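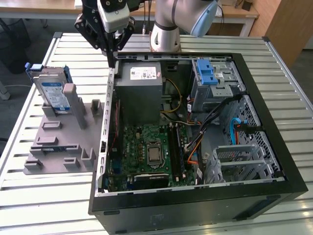 Offener Tower mit Netzteil, Mainboard und einem RAM-Modul.

Morkow: Notizen und Skripte für meinen Heimserver

Hallo und willkommen in meinem kleinen Repo! Morkow heißt der Rechner, der bei mir zu Hause Backups, Fotos und ein bisschen Musik verwaltet, und so heißt jetzt eben auch die Sammlung drumherum. Ich habe die Skripte ursprünglich nur für mich geschrieben, aber nachdem ich im August zum zweiten Mal alles neu aufsetzen musste (eigene Dummheit, dazu unten mehr), wollte ich es endlich mal ordentlich ablegen.

Was drin ist

Im Ordner backup liegen die Skripte für die nächtliche Sicherung. Die läuft um halb drei, schreibt auf zwei Platten und hebt die Stände 30 Tage lang auf. Danach wird ausgedünnt, und nach 90 Tagen fliegt alles raus, was nicht als Monatsstand markiert ist. Wer mehr Platz hat als ich, dreht die Werte in der grallon.conf einfach hoch.

Grallon ist mein Aufräumer. Der sucht doppelte Dateien und legt eine Liste an, löschen tut er von sich aus nichts! Das war in einer früheren Fassung anders, und genau so ist im August mein halbes Fotoarchiv verschwunden. Seitdem gibt es den Schalter --wirklich, den muss man von Hand mitgeben, und ja, der heißt so.

Im Ordner foley steckt der Kram für die Musik: Tags vereinheitlichen, Cover umbenennen, Umlaute in Dateinamen reparieren. Das mit den Umlauten hat mich mehr Abende gekostet als der ganze Rest zusammen. Mit Hörbüchern kommt Foley noch nicht klar, Kapitelmarken gehen beim Umbenennen verloren. Also bitte vorher kopieren.

Installation

Repo klonen, die Datei beispiel.conf nach morkow.conf kopieren, Pfade eintragen, dann ./einrichten.sh starten. Das Skript fragt vier Dinge ab und legt die Cronjobs an. Python und rsync müssen schon da sein, mehr braucht es nicht. Ich nutze Debian; unter anderen Distributionen müsst ihr eventuell die Pfade in einrichten.sh anpassen.

Einen Probelauf macht ihr mit ./sichern.sh --trocken. Dabei wird nichts geschrieben, ihr seht nur, was kopiert würde. Schaut euch die Ausgabe wirklich an, bei mir stand beim ersten Mal der komplette Cache vom Browser mit drin.

Bekannte Macken

Wenn eine der Sicherungsplatten nicht eingehängt ist, schreibt die ältere Fassung von sichern.sh munter auf die Systemplatte, bis die voll ist. In der aktuellen ist das abgefangen, also bitte einmal ziehen. Die Mail bei Fehlern kommt manchmal doppelt, da bin ich noch dran.

Vivico, die geplante Weboberfläche, liegt im Zweig vivico und tut bisher fast nichts außer hübsch grün zu leuchten. Wer Lust auf CSS hat: immer her damit!

Lizenz

MIT. Nehmt, was ihr brauchen könnt. Fehler gern als Issue, am besten mit der Logdatei und der morkow.conf (Passwörter vorher rausnehmen, bitte).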